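Seltach arm kit for PC teardown - anyone bought one?
Automation > Small shop gear
Sunday, August 25, 2024

mumex_fan
Looking at the Seltach kit for our refurb shop. Arm, controller, fixture plate files you print yourself. Sales guy says it pulls CPUs and drives out of old desktops. We get maybe 300 towers a month. Worth it or no?

vuvwood
Had ours since November. Short version - good arm, so-so software. CPU routine is the best part of it. Teaching a new case layout takes me most of an afternoon tho, and we see a lot of layouts.

gripe_and_grumble
An afternoon per case model?? A kid with a screwdriver does 20 of those in a day. Hard pass.

vuvwood
Not per case, per layout family. We're at 16 saved now and new ones are getting rare. Also I don't run it on everything, just the big batches from offices where it's the same box over and over.

Lay the tower on its side, panel off, and keep the printed fixtures close on the left so the arm isn't swinging all over. That alone fixed most of my faults. 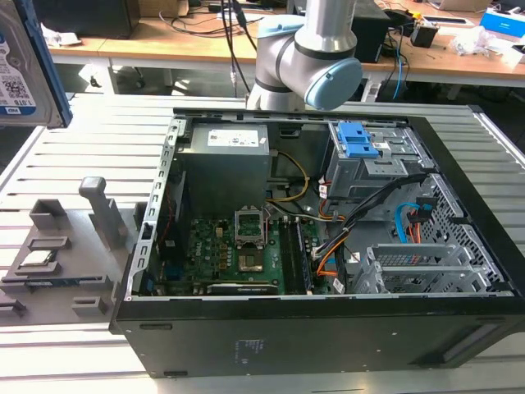
Cables are still the weak spot. Anything draped across the board, tuck it away by hand first or you'll be hitting stop. Their manual gives it one line.

mumex_fan
ok that's useful. What about the socket lever, does it open that itself or do you?

vuvwood
Me. There's a routine for it in the newer release but I don't trust it yet. Bent pins = dead board.

Yolotzin Zamudio
Going to disagree a bit. We run the lever routine daily and it's fine once you slow it down, default speed is way too fast. Support told me that after two weeks of emails. Support is my real complaint.

gripe_and_grumble
So slow it down AND tuck the cables AND print your own plate. What am I paying for again

Yolotzin Zamudio
Repeatability. Some 1,000 boards thru ours and my wrists don't hurt anymore. If you're doing one-offs then yeah, skip it.

vuvwood
Look at Tsakiris too before you sign. Costs more, but they come out and set it up. I'd ask both for a trial on your own junk, not thier demo units.

mumex_fan
Will do. Emailing both tonight, will post the quotes if they let me.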